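Tips > Around the House > Desk Clearing With a Rented Helper

Quick one this week, kitchen half torn up and I'm typing on the ironing board. A lot of you asked about the Skelto – the two-armed home helper from Dreren that you can rent by the weekend. Had it for two weekends now. These are the tips I wish had come in the box.

Cost first because that's what everybody asks. 90 dollars a weekend, drop off and pickup included if you're in their zone. Deposit is 499, back on your card when they collect. Buying one, no idea, they quote you privately and I didn't ask. If your desk only gets bad twice a year then rent.

Measure your doorways. Mine went through the hall fine and then stuck at the laundry room, where the door doesn't open flat. Take the door off its hinges before the van comes, not while the driver stands there.

Clear the floor before anything else. Shoes, cords, dog toys, the rug with the curly corner. The arms are the clever bit, the base is just a base and it will stop dead for a phone charger and sit there beeping.

Now the desk. Don't tidy it first! I did that the first weekend like cleaning up before the cleaner, total waste. What you do want to do is take off:

- anything with liquid in it. Mugs, vases, ink
- loose paper. It can't pick up single sheets, it scoots them around
- anything your grandmother gave you
- needles, pins, craft blades

The rest can stay. Laptop can stay, shut or open, but tell it to leave it alone (there's a "keep" list in the app, add the laptop and the lamp to it and you're set). Lamps with a skinny neck go on the keep list every time. It knows what a lamp is but an elbow is an elbow.

Name your drawers. Best tip in the whole post. The app wants a label for every drawer and it'll accept "drawer 1, drawer 2" and then you will never find your scissors again. Painted fronts are great for this – "blue", "yellow", done. If yours are all the same put a bit of bright tape on each one. Not on the handle, tape on the handle makes the grip slip.

Try the whole thing in the preview before you let it touch your stuff. The planner is called Kuvivel and it comes with the rental. You pick a sample room, or build something close to your own, and watch the job run there. I skipped it the first time. Don't skip it. Twenty minutes with coffee and you find out what it reaches for and from which side. I used one of the sample rooms with a desk, and the right arm went over to the round orange thing while the left one was down by the drawers.

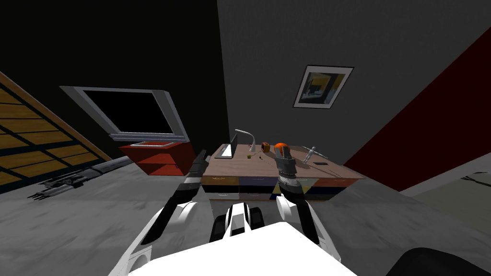

Aydoğan wrote in after my first note on this and disagrees. The preview is too kind, he says, everything in it is the right weight and nothing is sticky, so a job that runs clean on screen can still go wrong on a real desk with a real jam jar ring on it. His advice is to run the preview once, then do the real job with three things only, and stand next to it. Fair enough. I'd do both. He also says the slow setting is the only setting, and I'm with him there.

More bits, no order:

Round things roll. Fruit, balls of yarn, marbles, a loose roll of tape. Put a folded dishtowel under them before you start, or a saucer. It'll take them off a towel much better than off bare varnish.

Pens and pencils – stand them in a cup yourself. Takes you ten seconds. Took the Skelto most of a cup of coffee to do four, and one of them went in the trash.

Don't wax or polish the desk the day before. Slidey top, everything shoots off when it's nudged. Wipe with a damp cloth, a drop of dish soap, dry it properly, leave it at that.

Phones and tablets, take them off. It can do flat things but it drags them to the edge first to get a finger under, and I wasn't about to watch that with my own phone. Same for coasters though coasters who cares.

Figurines and anything with arms or legs sticking out: move by hand. Or keep list.

Light matters more than I thought. Curtains open, overhead on, lamp OFF. A bright lamp on a shiny top and it kept asking me to confirm what it was looking at. "Is this an object?" No it's a reflection.

Do one surface per session. I tried desk plus bookcase plus windowsill and it went back and forth across the room all afternoon and the battery went. Charge is overnight, so that was my Saturday.

Wipe the grippers down when your done. Dry cloth first, then barely damp. No spray, no bleach wipes, it's in the rental terms and they do check. I got a crumb of eraser stuck in a joint and a soft toothbrush had it out.

Would I rent again? Yes for the garage, I think, where I've got shelves of stuff I can't face. For the desk, well. It did it. Every drawer had the right things in it by Sunday and my back didn't hurt. I could have done the same in an hour with the radio on, but I hadn't, had I, not since spring.

Bookings for September are already filling up in our area so if you want it before school gets going ring them early in the week. Ask for the long gripper pads, they're free and nicer to wood. And ask for the printed booklet, the one in the app is so tiny I had to borrow glasses.

Next week is grout. Send me your grout questons.

700 shares | 2 comments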